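Prononeo Support
Ticket: Hand-held gripper does not fully release dark cloth
Product: Dando hand-held gripper
Status: Open, waiting on parts
Opened by: Shabnam Bugti
Assigned to: Duarte Patrício
Opened: 4/9/21

Problem as reported

We use the Dando for folding work on beds. Since the last firmware update the fingers close normally but do not always open all the way. The handle comes back to its stop, the software says OPEN, and the right finger is still a little short. Thin items drop out anyway. Thicker folded items stay caught at the tips and get dragged when the operator moves off. It is worst with black cloth, but that may only be because most of our thick items are black.

No error code. The log shows the open position reached every time.

Reply, Duarte Patrício

Please check the following and write back with what you find.

Power off and move the handle through its full travel by hand. Note any point where it catches.
Check the screw on the clamp mount. It should not turn with finger pressure.
Run the zero routine with nothing between the fingers.
Tell us the firmware version and the cycle count from the status page.

Do not put a finger between the plates while the unit is powered, even if the software says OPEN.

Reply, Shabnam Bugti

Hand travel is smooth with the power off. Screw is tight. Zero routine passes. Cycle count is a bit over 4,000. Firmware is the February release.

After the zero routine the gripper was fine for 14 grasps, then the short opening came back. I repeated the routine and got the same thing, though it lasted longer the second time. Loredana Greco tried it with a different cable and saw no change.

One more thing. On the second run the right finger moved by itself after the handle was released — a small jump, closing direction. Loredana had her hand near the tips. It did not touch her, but I am reporting it.

Reply, Duarte Patrício

Thank you for reporting the jump. I have raised the priority and copied Malsha Ekanayake, who handles safety reports. Until this is closed, please use the unit only with the current limit set to 6 or lower, and take stuck cloth out with the power off.

The log you sent shows the position value drifting by a small step on each hard close. The software trusts that value, so it reports OPEN when the finger is short. The zero routine clears the drift and it builds up again. Thick cloth makes it faster because the motor pushes longer at the end of the close. I do not think the color matters.

This points to the coupling on the right finger slipping on its shaft. We had one other unit do this, at Carrilho, and it was also past 4,000 cycles.

Reply, Malsha Ekanayake

Please keep the old coupling when you change it and send it back in the same box. I would like to see the set screw. The jump is logged as a near miss.

Reply, Shabnam Bugti

Limit is set. With the lower limit the grip on folded cloth is weaker but it holds if we pinch near the bottom edge. We will carry on that way until the coupling arrives. Please ship to the Grerovley address, attention Pramila Vashisht.
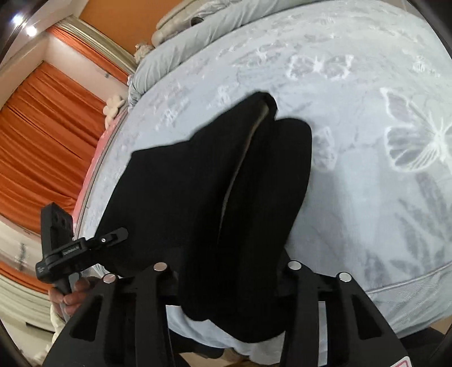
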